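Drive bay

A drive bay is a standard-sized space inside a computer case where a piece of hardware, most often a disk drive, can be added and held in place. Drive bays come in a handful of agreed sizes, and it is this long-standing agreement that lets a person buy a drive from one maker and a case from another and expect, with reasonable confidence, that the two will go together on a Sunday afternoon without a hacksaw. The word "bay" is used both for the opening itself and, more loosely, for the cage of sheet metal that surrounds it.

Background

Early home computers often had no bays at all. Programs were kept on cassette tapes or on floppy disks read by a separate box that sat on the desk beside the keyboard. As drives shrank and moved indoors, the case had to make room for them, and the sizes of the drives of the day became the sizes of the bays. Those names have stuck ever since, even though they describe the disk that once went into the drive and tell you very little about the opening. A 5.25-inch bay, for instance, is a good deal wider than five and a quarter inches, a fact that has puzzled many a first-time builder holding a tape measure.

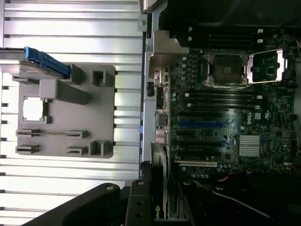 Carriers, sometimes called sleds, caddies or trays, are the removable pieces that hold a drive so that it can slide in and out of its bay. The simplest are plain metal rails screwed to either side of the drive. Later designs moved to molded plastic, which is light, cheap to produce and kind to the fingers, and many added a handle or latch in a color that stands out from everything around it, such as the bright blue handle on the gray carrier shown here. Color has no fixed meaning across the industry, though many makers have used one shade throughout a model line for the parts an owner is expected to touch. Carriers are easily lost in a house move, and they rarely fit a different model, so old ones are often kept in a drawer long after the computer they belonged to has gone.

Sizes

The 5.25-inch bay was for many years the home of the optical drive, and before that of the full-size floppy. It is nearly always external, meaning that it opens through the front of the case. The 3.5-inch bay comes in both external and internal forms. The external kind held the smaller floppy drive and later the memory card reader, while the internal kind, hidden behind the front panel, is where desktop hard drives usually live. The 2.5-inch bay began in laptops and came to desktops along with the solid-state drive, which is small and light enough that some owners simply tuck it wherever it will stay put.

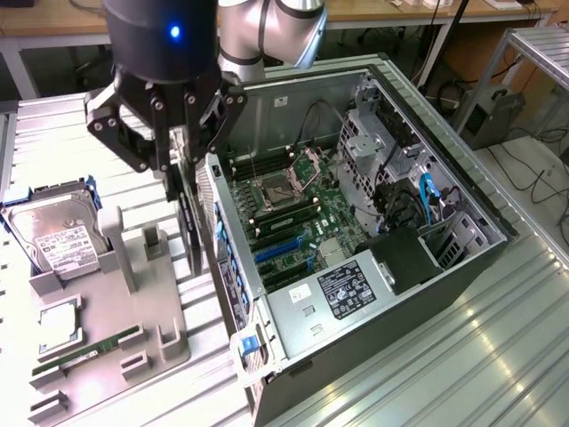

Adapters fill the gaps between these sizes. A smaller drive can be put into a larger bay with a pair of brackets, and this is a perfectly respectable thing to do. Going the other way is, of course, impossible. Bays have also been put to uses their designers did not have in mind, among them fan controllers, headphone jacks, small storage drawers and, in one fondly remembered accessory, a cup holder with a cigarette lighter beside it.

Noise and vibration

A spinning hard drive shakes very slightly, and a bay that grips it tightly will pass that shaking on to the whole case, where it may be heard as a low hum. Rubber washers between the drive and its carrier are the usual cure. Some hobbyists go further and hang the drive from loops of elastic, which is wonderfully quiet but not recommended for a computer that has to travel.

Decline
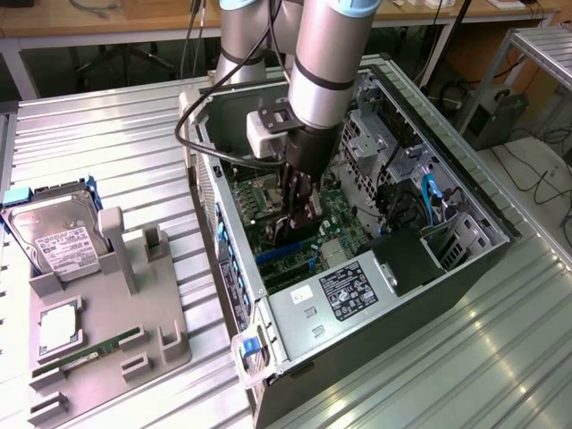 Photo: Hilwood. Retrieved Saturday, April 24, 2021.

As music, movies and software moved to downloads, the optical drive lost its place in most homes, and the large front bay went with it. Many newer cases have a smooth front with no openings whatever, leaving the space for fans or a radiator. Storage that mounts flat against the motherboard has reduced the need for internal bays as well. They remain common in file servers and in the machines of people with big photo collections, who still appreciate a tall, old-fashioned stack of drives, each in its own slot.

See also

Computer case
Disk enclosure
Hot swapping
Optical disc drive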